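Teaching the laundry to fold itself starts at home
12 January 2023
By a staff writer
14 shares | 4 comments

I spent most of yesterday hearing about laundry, and I came away knowing more about denim shorts than I ever planned to. The reason is Jultari, the linen and garment service out on the ring road, which has started paying some of its folding staff to stay home and fold there instead – with a black gripper in each hand.

The idea is simple enough. Jultari wants a folding machine that can cope with the stuff that isn't sheets. Sheets are easy (the company has had a Stöcker flatwork line for years, and it eats bed linen all day long). Clothes are another matter. Every pair of shorts is cut differently, pockets bunch up, waistbands curl over, and no two pieces come out of the dryer in the same shape. So the staff do the work through hand-held grippers, the recordings go to a small software outfit called Mindum, and Mindum uses them to train the arms that will one day stand at the end of the sorting belt.

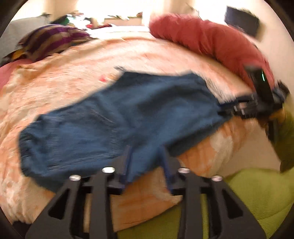
What changes for the people on the floor

Quite a lot, and I'll try to be fair about it. Until August everybody on the folding side stood at a table for a full shift. Now the ones who signed up do 4 hours at the plant and 2 hours at home, on their own beds, with their own clothes or a bag of them from work. They get their normal rate for the home hours, plus a bonus of $210 a month. That's real money in folding, and the first round of places filled up fast!

The folders I talked to were mostly cheerful about it. One told me her feet have stopped hurting. Another said her kids think the grippers are the best toy in the house and that she has to keep them on top of the wardrobe. They all said the same thing about the first week, though: it is maddening. You've folded clothes since you were little and suddenly you can't pick up a hem. Your fingers want to smooth the cloth and there's only a pair of pads on the end of a linkage. You learn to pinch at the edge, pull gently, and put it down before it slides.

Trims are the worst, apparently. Plain blue cloth behaves once you've got both ends of it, but anything with a border sewn on wants to go its own way, and the two parts don't crease alike. I was told very firmly that you take the corner first and leave the fancy edge for later.
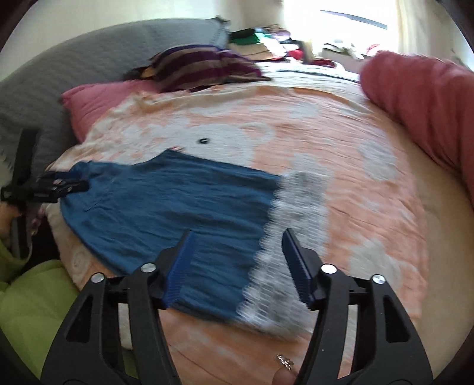
The plant wants 2000 finished folds before it lets an arm anywhere near a customer's order, and every one of them has to be done on soft, lumpy, ordinary surfaces as well as on the steel tables. Mindum asked for that. Their thinking is that a machine that has only seen a clean table gets lost as soon as there's a wrinkle underneath. I have no idea if they're right, but the folders liked that somebody wanted to know how they do it. A few of them have been at Jultari longer than the current managers, and this is the first time the company has asked.

Then there's the question I went in with, which is what happens to them once the arms work. Jultari says no jobs will go this year and that the folders will move over to checking and repairs, where it's short of hands anyway. There is a training course for the repair bench and it's open to the evening shift too. Nothing is promised beyond the end of the year, and I did ask twice. One folder shrugged and said she'd take the repair bench tomorrow, as she likes sewing. Another was less happy – she said she was being paid a bonus to teach her own replacement and she'd like that to be a bigger bonus.

Kustari, the other big laundry in the area, is said to be watching closely. They wouldn't talk to me, beyond saying that they're happy with their present setup.

The first arm is due on the sorting belt in August, on towels only. Clothes will come after that, and shorts, I'm told, will come last.

4 comments

hemline_hal
I did nights on the folding tables for years and my back still knows it. If they'd offered me part of the shift at home I'd have bitten their hand off.

Pressed4Time
Good for them on the bonus but get the repair bench thing in writing. "No jobs will go this year" is a pretty short promise.

mossybucket
Can it do fitted sheets? I'll buy one today.

Pressed4Time
@mossybucket the article says sheets are the easy part but I bet they don't mean fitted ones lol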